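Yard visit: Cusinmont, hull 132
5 February 2024

The Cusinmont yard opened its lamination and fit-out halls to trade visitors and prospective owners this month. Access was by registration, with groups moving through four stations in a fixed order: tooling, lamination, joinery, systems. The tour took just under three hours. Safety glasses and shoe covers were issued at the gate.

Tooling came first. The hull mold for the current flybridge model is split along the centerline and bolted through an external steel frame. The yard rechecks the flange alignment after every pull and logs the result by hull number. A second mold, for the deck and house, was on the floor for gelcoat repair and could be viewed from one side only.

Lamination is done by infusion below the waterline and above. Hull 132 was under film during the visit, with resin lines rigged but not connected. The stack is solid glass at the keel and cored from the chine up. The yard weighs resin in and resin out, and the figure for the previous hull was 806 pounds net in the house and deck molding. The infusion supervisor took questions on core kerf fill and bond checks. Answers were direct, although no test coupons were available to look at.

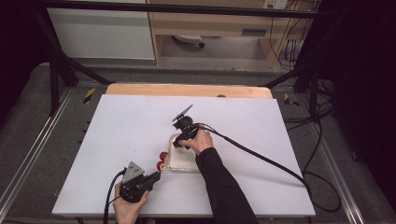 Joinery is cut in-house and assembled outside the boat as modules, then craned in before the deck goes on. This fixes the largest item that can be removed later. Asked about generator replacement, the yard stated that the unit leaves through a soft patch in the cockpit sole, with no furniture to take out. The patch opening was marked on the deck plug and looked adequate for the enclosure, less so for the lifting gear. Buyers should ask for the dimensioned drawing.

Systems had the most to see. A complete engine room was laid out on a full-size floor template next to hull 135, which is at the wiring stage. Points noted:

Fuel manifold by Kadon, with labeled valves and a sight gauge on each tank.
Seacocks reachable from the centerline walkway, except the aft air conditioning intake.
Steering pump and autopilot from Ackermann, mounted on one removable plate.
Stated fuel capacity of 402 gallons in two tanks, with a crossover at the low point.
Battery bank outboard to port, on trays with drains.

The aft intake is a weak point. Reaching it means lying across the shaft log – possible at the dock, unpleasant at sea. The yard said that an extended handle is an option. It should be standard.
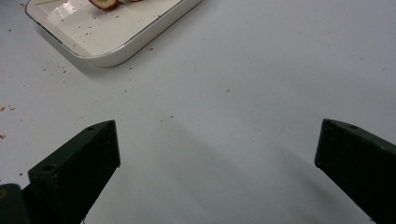 Sea trials were not part of the program. Leratari, the regional dealer, is taking requests for runs on the demonstrator later in February, weather permitting, with full tanks and a half load of water. Prospective buyers should ask for the fuel flow readings at each step, along with the sound levels taken at the lower helm with the doors closed.

Parking is at the north gate.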